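Três pãezinhos e um cesto de bambu

No clube de robótica da escola Kereama, as tardes de sábado começam com uma toalha cor-de-rosa quadriculada. O exercício deste período, a que os alunos chamam Plidau, tem um enunciado de uma linha: o braço robótico deve pegar nos pãezinhos e arrumá-los no cesto de cozedura a vapor, sem os esmagar.

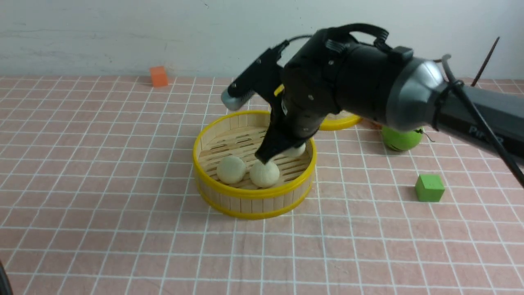
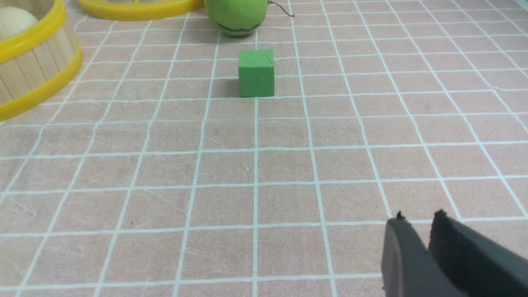
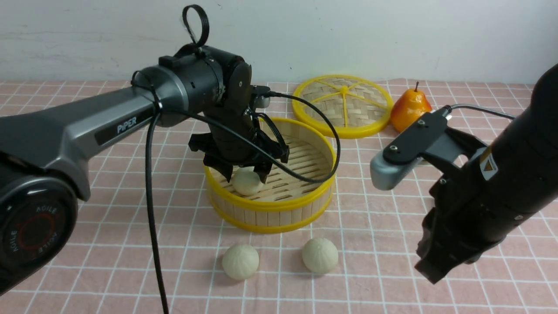
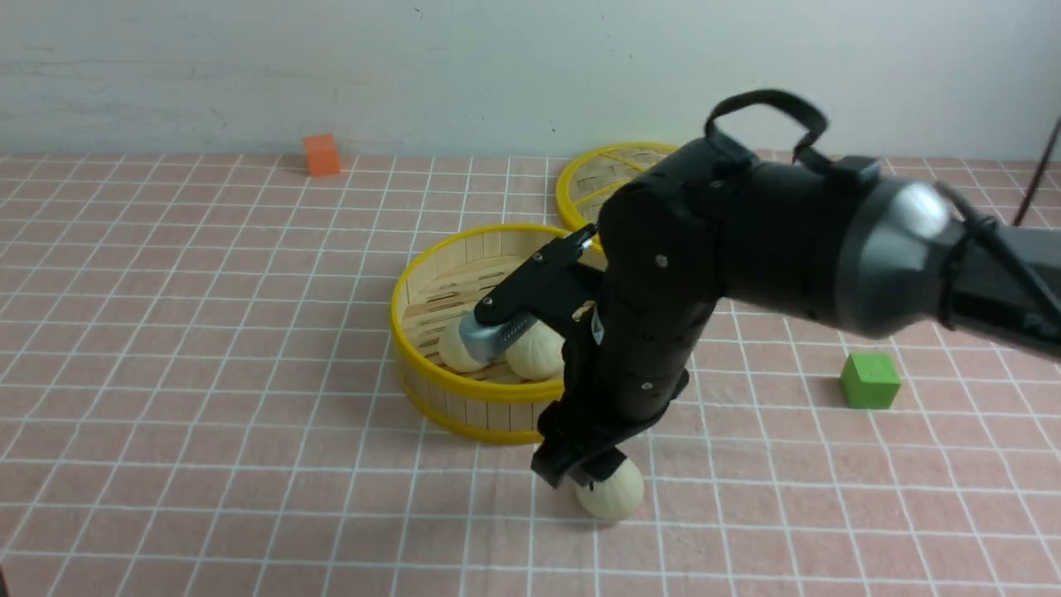
A mesa do exercício Plidau, no clube de robótica da escola Kereama. Na segunda imagem, o cubo verde visto de perto da pinça.

O clube tem 23 alunos, divididos em grupos pequenos. A professora Glenys Tuhiwai, que o dirige desde maio, escolheu os pãezinhos por uma questão de forma. Um cubo tem faces paralelas e a pinça fecha sobre ele sem dificuldade. Um pãozinho redondo foge para o lado quando um dos dedos lhe toca primeiro, e dentro do cesto há ainda o rebordo, que limita o ângulo de entrada do pulso.

Os alunos comandam o braço à mão e gravam cada tentativa. As gravações servem depois para treinar um programa que tenta repetir o movimento sozinho. O grupo de Tipene Pomare e Maxine Waaka já tem 509 tentativas guardadas e quer chegar às 2.000 antes do concurso de Tarkinby.

"No princípio gravávamos tudo, até as vezes em que o pãozinho acabava no chão", conta Maxine. "Passámos duas tardes a apagar ficheiros."

A quadrícula da toalha ajuda a repor os objetos. Antes de cada série, um aluno lê em voz alta as posições anotadas no caderno e outro coloca as peças – fila, coluna, orientação. Os cubos e a fruta de brincar entram em algumas séries para obrigar o programa a distinguir o que deve apanhar do que deve deixar em paz. Huia Ruawai, a mais nova do grupo, ficou encarregada do caderno e redesenhou as tabelas na segunda semana, porque as antigas não tinham espaço para a posição da tampa.

O trabalho tem partes aborrecidas. Uma série dura 30 minutos e, se alguém encosta à mesa, as posições têm de ser verificadas de novo. Wiremu Tamihana, antigo aluno que agora estuda engenharia, acompanha as sessões e revê as gravações com os grupos. Segundo ele, o erro mais comum é a pressa na descida: a pinça chega depressa demais e o aluno corrige já em cima do pãozinho, o que deixa na gravação um tremor que o programa também aprende.

Em Tarkinby, cada equipa terá três tentativas e o júri decidirá no momento onde ficam os objetos. O grupo de Tipene ainda discute se deve treinar com o cesto sempre no mesmo sítio ou mudá-lo a cada série. Para já, vai mudá-lo uma casa de cada vez.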